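Werkstattheft Papier, Menberg
März, Eintrag ab 9:40

Probedrucke für die Lesehefte, zweiter Durchgang. Der Textkörper ist noch der englische Blindtext über das Dorfleben, die richtigen Texte kommen erst, wenn Serrano sie freigibt. Für die Beurteilung von Schriftgrad und Strichstärke reicht das.

Papier ist das neue von Indura aus dem angebrochenen Karton. Das alte lag bei der letzten Runde zu wellig im Stapel, die unteren Bögen hatten sich an der Kante hochgezogen. Karton ab jetzt flach lagern und den Deckel drauflassen, auch über Mittag.

Ablauf wie besprochen:
Drucken, auskühlen lassen, Kanten aufstoßen, dann in die weiße Schale. Die Schale mit dem roten Rand bleibt für alles, was noch einmal angesehen werden muss. Bitte nicht mischen, letztes Mal hatte ich am Ende 26 Blatt, bei denen ich nicht mehr wusste, ob sie schon durch waren. Die habe ich alle neu geprüft.

Zum Satz: Derselbe Absatz steht viermal untereinander auf dem Bogen, im dritten sind einzelne Stellen fett. Ich wollte sehen, ob die fette Type neben der leichten zuläuft. Bei »living. Defined by a slower pace« geht es, die Punzen im e sind offen. Der leichte Schnitt ist mir insgesamt zu dünn, vor allem unter der Schreibtischlampe. Einen halben Punkt größer versuchen.

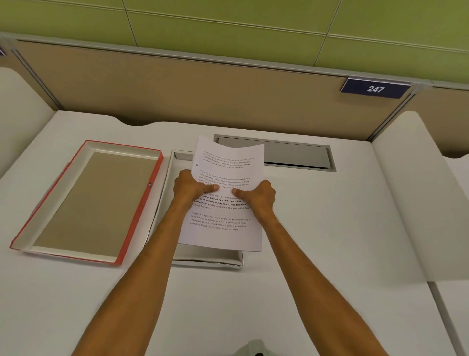
Banafsheh Hashemi: Ich würde den Schriftgrad lassen und lieber den Zeilenabstand aufmachen. Bei einem halben Punkt mehr laufen uns die längeren Texte auf die nächste Seite, und dann stimmt die Bogenaufteilung für das ganze Heft nicht mehr. Fett bitte nur für einzelne Wörter, halbe Sätze lesen sich unruhig.

Gut, also zuerst Zeilenabstand, Schriftgrad unverändert. Lege beide Fassungen nebeneinander an, damit wir am Nachmittag vergleichen können. Fett wird auf Einzelwörter gekürzt.

11:15
Beim Einlegen gemerkt: Von oben fallen lassen geht nicht, die Blätter rutschen gegen den Rand und stehen dann schief. Besser mit beiden Händen unten am Stapel fassen, Daumen auf das oberste Blatt, und flach absenken. Kleine Stapel. Bis zu 2000 Blatt sollen am Ende durchlaufen, da lohnt es sich, das gleich ordentlich zu machen.

Zählerstand am Drucker nach dem Vormittag: 283.

Offen:
Kianoush fragen, ob der Schneider in Tenosmont wieder frei ist.
Neue Trennblätter, die blauen sind alle.
Fassung mit weiterem Zeilenabstand drucken, 2 Exemplare, eins davon für Banafsheh ins Fach.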